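Speaker notes - "Teaching by Doing: What We Learned Driving Two Arms Through a Kitchen"
Plinmont meetup, September 2024

Wait for people to sit down. Water. Clicker is on the lectern.

Opening: ask who has tried to write code for "put the soda away." Let a few hands go up. Then say that we quit writing that code in May, and I have been having a great time ever since!

Two pictures up together, leave them up while I talk.
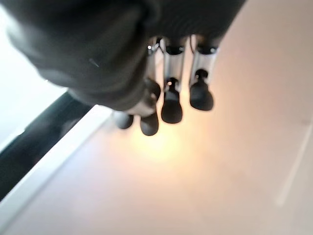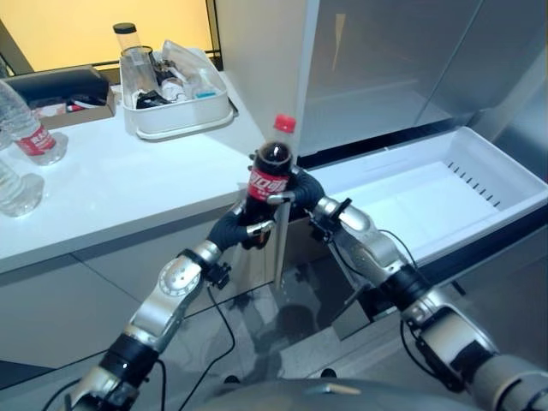
Hands and a kitchen, the whole talk is in there.

What teleoperation feels like. You move, the arms move. The first day you are awful at it. You reach too far, you squeeze too hard, you forget that the other arm is also yours. Then something clicks and you stop thinking about joints and start thinking about the bottle. I love watching people hit that point. (Tell the story of my first session on the Zatunska setup, where I held my own breath every time I closed the hand. Keep it short.)

Why two hands on one bottle. A bottle is round and smooth, and it's heavier than people expect when it's full. One hand can do it, but we got much steadier demonstrations when the operator used both. Left hand low, right hand at the label. A person in a hurry would never do it this way, and that's fine - we're showing the robot a way that suits its own hands.

Fingertips. Slow down for this part. The operator can't feel much, so they watch. Where are the tips, how far from the surface, has the hand stopped moving? We ask every new operator to pause above the counter before reaching for anything. The pauses looked like wasted time in the recordings and I nearly trimmed them all out. Glad I didn't! The policy trained with the pauses lined up better on the way down.

Numbers slide. 40 demonstrations per task to begin with. Two operators, three bottle positions. Say out loud that this is small. Somebody will ask about scaling, so tell them to save it for the end.

What a good demonstration looks like:
- one clear intention from start to finish
- no showing off
- small mistakes left in, with the fix left in too

The last one gets questions. If the grip slips and the operator catches it, keep the recording. That recovery is gold. If the operator gets lost and wanders, throw it out and go again.

Clutter. We started with a bare counter and the robot got very good at bare counters, ha. Now we leave ordinary stuff lying out and move it between sessions.

Hand guiding versus remote control. Uniyal is the project where we took hold of the arm and pushed it through the motion. Lovely for one arm and short moves, and you feel the weight directly. With two arms you run out of hands fast, and your own body keeps blocking the camera. Pudine is the remote version and it's where most of our work happens now.

Operator fatigue - don't skip this! Three tasks, then a break. Tired operators get jerky and the robot learns jerky.

If running long, drop the hand guiding part and go straight to the video.

Video. Check sound is off.

Questions. Repeat each one into the mic.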